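Section 4. Preparing the Work Surface and Setting Up the Saarela Label Printer
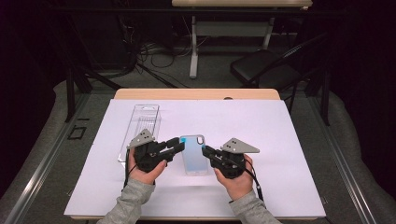
The Saarela must be placed on a level, stable surface before power is connected. Allow a clear space of 18 inches behind the unit so that the rear cover can be opened fully.

4.1 Placement

1. Remove the printer from its carton and take off the shipping tape.
2. Set the printer down with the label exit facing the operator.
3. Check that all four feet rest on the surface. If the unit rocks, turn the adjustable foot at the left rear until it is steady.
4. Keep the power switch in the OFF position until Section 4.2 is complete.

Caution: Do not place the printer near a heater or in direct sunlight. Labels stored or printed in hot conditions may curl and jam.

4.2 Loading the Label Roll

1. Press both side latches and raise the top cover.
2. Slide the roll onto the spindle with the printable side up.
3. Move the two roll guides inward until they touch the edges of the roll. Do not force them.
4. Draw the first 2 inches of label stock through the exit slot.
5. Close the cover. Both latches must click.

Note: The standard roll holds 200 labels. The wide roll, part number 101, requires the Bunov spindle, which is sold separately.

4.3 First Power-On

1. Connect the power cord to the printer, then to a grounded outlet.
2. Move the power switch to ON. The status light blinks amber while the printer measures the label length.
3. When the light turns green, press FEED once. One blank label should be advanced.
4. If the light turns red, switch the unit off, reopen the cover and repeat Section 4.2.

Caution: The print head becomes hot during use. Allow it to cool for about 10 minutes before touching any part under the cover.

4.4 Registration and Support

Record the serial number from the underside of the printer before contacting Pemero. Support requests from the Stunau office are handled by Atieno Ogola, Customer Equipment Services. Replacement parts may be ordered through the same office.

Continue to Section 5, Connecting to a Computer.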